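Nimness lab compares gripper fingers on knitwear

A test lab in Nimness has spent July comparing two kinds of gripper fingers on one of the harder jobs in automation: picking up clothes.

The trial was set up by Eltano, which builds sorting equipment for secondhand clothing centers, together with the gripper maker Frerichs. The two companies wanted to know which finger would do better on knitted items before Eltano orders parts for its next sorting line in Bandstead.

Knits cause more trouble than most fabrics. They stretch when pulled, the stitches catch on rough surfaces, and a thin garment lying flat gives the fingers very little to close on. Woven shirts and pants were left out of the trial for that reason – the current line already handles them well enough.

Both fingers were fitted to the same type of two-finger gripper, with a camera mounted on the tool. One design has a flat inner pad. The other has a curved pad that bends around whatever it closes on. Each was used for 1000 attempts on the same pile of clothes, which included sweaters, hats, baby clothes and small striped pieces with ribbed openings. An attempt counted as a success if the item was lifted clear of the table and held until the arm reached the bin.

The flat finger succeeded in 64 percent of its attempts. The curved finger did better on thick sweaters but worse on small items, and finished 7 points behind.

Most of the misses with both designs came at the start of the grip, when the fingertips slid over the cloth without gathering any of it. Approaching at the edge of a garment worked better than coming down in the middle. Bulky parts such as collars and cuffs were the easiest to hold.

Wear was the other question. Pads are cheap, but changing them stops the line, and Eltano wants a set to last through a full shift. The lab is now working out how many grips a pad can take before the hold gets weaker, and Frerichs is preparing a version with a tougher surface.

Counting practice runs, the lab has logged 2545 attempts so far. A second round is planned with a softer tabletop, which may let the fingers press down a little farther before they close.

Eltano said it will choose a finger for Bandstead after that round. The camera and controller will stay as they are.

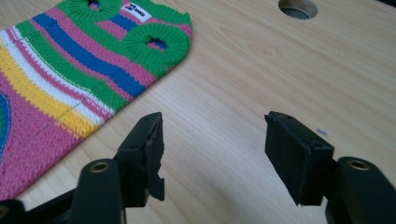

The gripper with its fingers open beside a striped knitted garment. The inner pad of the left finger has a ragged edge.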